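"I was hired to pack, and now I mostly tell it what tidy means"

Wenche Moen has worked at Jeretell for long enough to remember when the packing hall at Evcombe had no screens in it. The company makes shape and colour sets for nurseries and schools, and until last February every set was sorted by hand at a row of benches along the back wall. Moen ran that row. Her title now is cell lead, and the cell is a robot arm, a table and whatever job the arm is being taught that week.

The firm packs 600 sets in a full day. When the arm arrived, the packers were told that none of them would lose their job over it, and so far that has been true, though two people who left have not been replaced.

"They said it in the canteen and they put it in writing, which I'd asked for," Moen says. "I didn't think they were lying. I've just been in other places where it was said and then it wasn't written down."

The arm's software is called Pal. Moen did not choose the name and does not use it much. On the floor people say "the arm", or "it". Pal was supplied by Bollard, an integrator that fits out small factories, and Bollard's people spent their first weeks at Evcombe watching the packers and asking questions the packers found hard to answer.

"They'd say, how do you know that one goes with that one? Well, it's green. Then they'd say, and what if it's green but it's a different shape? It still goes with the green. Then how close do they have to be? I'd never thought about how close. You shove them together with the side of your hand and go on to the next."

How close turned into a whole afternoon of discussion. In the end they settled on touching. Two pieces of one colour have to be in contact, whatever their shapes, and each pair has to be well clear of the others.
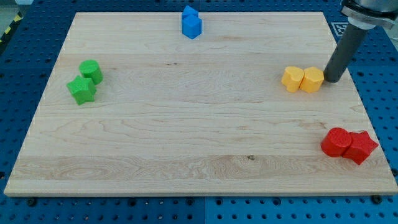

Moen's part in this was to do the pushing herself, over and over, with a hand controller, so that there were examples for the software to learn from. She did 234 of them. Other packers did more, and the first batches were thrown out when it was found that everyone had been starting with whichever colour was nearest to them.

"You get a feel for it," she says. "The round ones are a nuisance. You push a cylinder a bit off the middle and it goes round the side of the tool. A hexagon's got a flat side, so you can get behind it. The stars I don't mind."

She is careful about what the arm can and can't do. It pushes pieces along a board. It does not pick them up, and it does not close a box. The boxes are still filled by people, and so is the check for chips and rough edges, which she thinks will stay with people for a good while.

"You run your thumb round it. That's the check. I've been asked to write it down and I've written 'run thumb round it'."

What has changed most, in her account, is the standing about. At the bench there was always something in your hands. In the cell there are stretches when you watch, and she found those tiring in a way she hadn't expected. She asked for shifts in the cell to be capped at 3 hours, with the rest of the day at the benches, and the company agreed after a month of asking.

The pay question took longer. Cell work is now on a higher rate, 80 pence an hour more than packing. Moen thinks it should be higher, given that the people doing it are the ones who know when something looks wrong. She also thinks it should be open to everyone, and at the moment it goes to those who put their hands up first.

"Some of the older ones didn't put their hands up. I don't think they were frightened of it. They thought it was for the young lads, and then it was me doing it, and I'm fifty-eight."

Her own view of the arm has settled somewhere in the middle. She doesn't miss the sorting, which hurt her wrist. She does miss the talk along the row, as the cell has only one person in it at a time and the fence puts you a fair way from the benches.

She has asked for the benches to be moved nearer. Jeretell is looking at the floor plan.

Interview published May 3, 2026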